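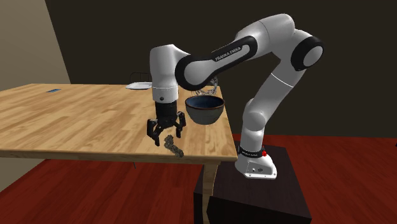 We've been checking whether scores in simulation can tell you which grasping policy to put on the real arm. Short thread on how we did it and what came out. The test scenes are rendered: a Franka arm on a pedestal next to a wooden table, a bowl, a plate and a few small things laid out on the top. The open gripper is hovering near the hardest object in our set, the speckled grey-brown lump. We call that one Grulville, after the first test room. The name stuck.

**2/**
The question is narrow. We have seven policies trained on the same real-world data with different settings. Running all of them on hardware takes weeks. If the simulator puts them in the same order as the hardware does, we can drop the bad ones early and only spend arm time on the good ones.

**3/**
Note that I said order. We don't expect the success rates to match. A policy that gets 90 percent in sim can do a lot worse on the bench. What we want is for the better one to still be the better one.

**4/**
Setup: 120 sim episodes per policy, 64 real ones. Same instructions in both, same time limit, same rule for success. Object has to end up resting inside the bowl with the gripper clear of it. Touching the rim doesn't count.

**5/**
The scene builder is called Setus. It takes a scan of a room and some object meshes and gives back a table you can run episodes on. Eusebio Alvarado wrote most of it. I wrote the scoring and the part that shuffles start poses, so complaints about those go to me.

**6/**
Result: the top two and the bottom three came out in the same order in sim and on the real arm. The two in the middle swapped. Their real scores were close enough that I wouldn't bet on either one, so I don't read much into the swap.

**7/**
Where it went wrong was the lump. Sim was too kind to it. Our collision mesh is a lot smoother than the texture suggests, and the fingers get a clean contact that the real object doesn't give you. On hardware it rolls out of the grip at the start of the lift.

**8/**
We tried three friction values to fix that. Lower friction brought the lump closer to the real numbers and made everything else worse. In the end we left friction alone and gave that one object a rougher collision mesh. Slower to simulate, better match.

**9/**
Lighting mattered more than I thought it would. Inga is our smallest policy and it fell apart when the back wall was rendered very dark. The bigger ones didn't care. We now run every policy under a few wall and light settings and report each one separately - averaging them hid the problem for a month.

**10/**
Camera placement too. A small shift in the sim camera moved scores by more than the gap between some policies. If you copy this, calibrate the camera first and do the materials after. We did it the other way around and had to rerun everything in December.

**11/**
Things we didn't test: cloth, liquids, anything with a hinge, two arms. All of this is single-arm pick and place on one table. I'd be careful about stretching it further than that.

**12/**
Next is Kandau, the second room. Different table height, different floor, same object set. If the order holds up there I'll trust the method for picking which runs get hardware time. If it doesn't, I'll post that too.

**13/**
Scene files and the scoring script go out once the mesh licenses are sorted. The per-object table will be in the same release, with the failed lifts listed by type.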